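Gloves, socks and the robot that will not be doing my laundry this winter

So November has rolled around again and the mitts and gloves have come out of the bin in the hall closet, and I have once more spent a good chunk of an evening on the floor matching things up. Rongrong Ye was over for tea while I did it. She works on automation for a warehouse outfit and has opinions, and by the second pot we were properly into it: when do I get a machine that does this?

Her answer was "not yet, and stop asking me every year." Fair enough! But I wanted to get my own thoughts down, partly because a few of you wrote in after my dishwasher post and wanted to know if I'd been paying attention to the home robot stuff. I have. Too much, if you ask my husband.

First, the grumpy part. I signed up for updates from Grolleo ages ago, back when they had that lovely video of the thing wheeling down a hallway with a basket. My place on the waiting list is 3317. Last year it was also 3317, so make of that what you will. Platance at least sell something, but it's a folding cabinet. You clip each shirt on by hand and it folds the shirt, and by the time I've clipped it I could have folded it and put the kettle on. A friend of mine has one in her basement with a plant on it.

What I really want is help with the small stuff. Shirts I can live with. I mean socks, tea towels, toques, the dreaded fitted sheet, and anything that comes in a left and a right.
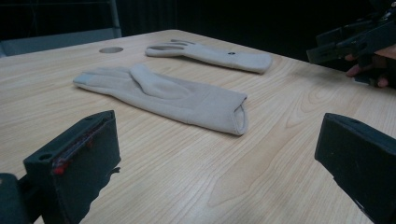
Gloves are my favourite test, and I'd put them ahead of towels any day. A towel is a rectangle whichever way you grab it. A glove has a cuff, four fingers that may or may not want to stay together, and a thumb with a mind of its own. Take a pale beige-grey pair lying flat on a wood tabletop, fingers all pointing the same way, which is about as polite as gloves ever get. Even then the nearer one has its thumb folded over the palm in a big soft ridge, while the one behind it lies a good bit flatter. My hands would sort that out without bothering to tell my brain. A pair of gripper jaws has to work out where to pinch, how many layers it's got hold of, and what the thumb is going to do once the rest of it leaves the table.

Rongrong says layers are the part that gets people. A cuff is two layers of fabric with a slot between them, and if you're tucking one glove into the other you need to catch one layer and leave the other one be. I tried it at the kitchen counter with a pair of barbecue tongs in each hand (science!) and it was humbling. I got there on try 17. The dog left the room.

She also made a point I hadn't thought of, about how the machines learn. For a lot of this work, a person does the chore over and over using hand-held grippers, with a camera riding along, and the robot learns from that. So somebody somewhere has folded more gloves than I ever will. I asked how many goes it takes before it's any good. She said it depends on the chore and then told me about a set she'd looked through at work, 1461 goes at the same little tidying job, and the results were "pretty decent, on that table." I keep thinking about the "on that table" bit. My gloves live under a pile of scarves and a skipping rope.

Where does that leave us? If your chore is the same object in the same spot all day, I think machines are there or close to it. Rongrong's lot move boxes and totes and they're happy as clams. Bai, the commercial laundry my sister-in-law manages for, has a feeder for flat sheets that she wouldn't give up for anything, but there are still people at the end of the line doing the gloves and aprons by hand. At home, I'd trust a robot with the vacuuming and maybe, in a year or two, with carrying the basket upstairs.

Cerna have a two-armed one due out in spring and there's a demo night at the mall that I will absolutely be dragging someone to. I plan to bring my own mitts, the colour of porridge and a bit felted from the dryer, and ask very nicely.

Meanwhile the final tally from the hall closet was 32 gloves, of which nine had no partner. If you're missing a left-hand navy one with a reindeer on it and you've been to my house, please get in touch.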